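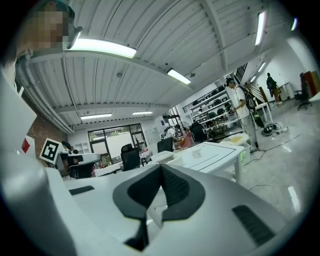 New room at Betcombe, complete with brick wall and corrugated ceiling

Search posts, people, tags
Fongchan Ratanaporn
June

So we've finally got a room of our own at Betcombe and I'm a bit in love with it. Brick on one side, white metal overhead and a great big black-framed window at the back with green outside it!

Next post is all lights, sorry. I'm a tube light defender now. The long one up by the brick is so bright that I've stopped bringing my desk lamp in.

Chairs! Black office ones, and the mesh back is the best of the lot. Sunil reckons the tall one by the shelves is comfier -- he's wrong, but he's welcome to it.

Shelving is built into the back wall, all white. We've got 16 box files to go on it and Nipon wants them in colour order. I want them in date order. Talks continue.

Still to do: a blind for the afternoons, a kettle, and 3 more extension leads. Skavden quoted us 572 quid for the blind, so it might be a bedsheet until autumn.

Anyone got a plant that copes with being forgotten? It'd have the spot by the window. Can collect after half five -- I'll bring biscuits.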